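Notes for talk, 16th October
Packing for a short trip: the table by the door
Benvinda Pacheco

Slide 1. Hello
Say who I am. Thank Ustyna Maksymiv for setting up the room. Talk is 50 minutes with questions, handout at the end.

Slide 2. Why a table
I used to pack from a list on my phone and still left things behind. Now the small things go on one surface the evening before. Bags stay shut until that surface is full.
Ask the room: where is your passport right now? Wait for hands.

Slide 3. What goes on it
Passport first. Then tickets if printed, keys, medicines, anything liquid in a small bottle. No clothes. Clothes go on the bed.
Mention the Posolau trip, when I got to the station with 3 chargers and no passport. Keep it short.

Slide 4. A small white table
Passport lying flat, dark red cover on the white top, easy to find from across the room. Small clear bottle with a dark cap further along. A thin teal item just beside the passport. Point out the wall socket at the right-hand end, handy for charging a phone overnight.

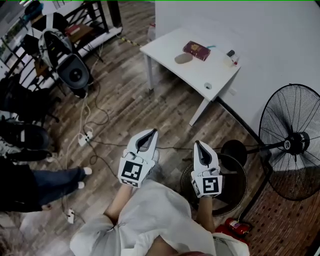
Slide 5. Leaving the house
Clear the table from left to right, straight into the hand luggage. If something is still on it, you are not ready to go.
Questions. Handouts are by the door, 46 copies.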